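Notebook, bench 4: small parts storage
December, 14:40

Continuing the re-sort of consumables. Loose cells have been going into the screw trays, and two of the Custik meters came back from Ironville with mixed old and new cells in them. Gudrun wants cells kept in one place, by size, with used ones separate.

Using the nine-drawer organizer (yellow frame, black top, carrying handle). Three rows of three, clear fronts. Proposed layout:

Top row: AA, AAA, 9 V
Middle row: coin cells, fuses, spare contacts
Bottom row: untested, used, leave free

AA goes top left because it is what people reach for most. Limit of 40 per drawer, otherwise they jam at the back when the drawer is pulled. 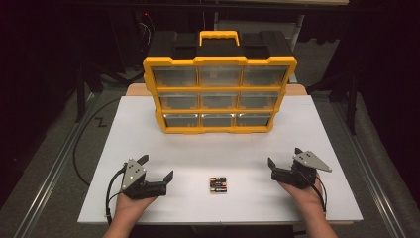 Test rule unchanged: anything under 1.4 V under load goes to "used", no second reading. Black cells with the copper end band are alkaline and stay out of the drawer for rechargeables if we ever add one. Lay cells flat with all the ends the same way. Coin cells stay in their blister until needed.

Labels: tape on the drawer front, lower edge, so the contents can still be seen. Hamidreza's printed labels peeled off the last case within a month. Try the 12 mm cloth tape from Azimi first.

Open points:
- Drawer stops. Check whether a full drawer holds when the case is carried by the handle.
- Where the case lives. Parviz prefers the shelf over the sink, I do not.
- Used cells to be emptied when the drawer is half full. No name against this yet.

Recent entries
Bench 4: Alteria supply, fan noise
Fuse stock, count and reorder
Crimp tool calibration
Screw trays, relabeling

Comments (2)

Siamak Heydari: Fuses next to coin cells is asking for a mix-up. Swap fuses with the free drawer.

Ebbe Björklund: Agree with Siamak. Also 41 AA fit if you stack them properly, but 40 is fine.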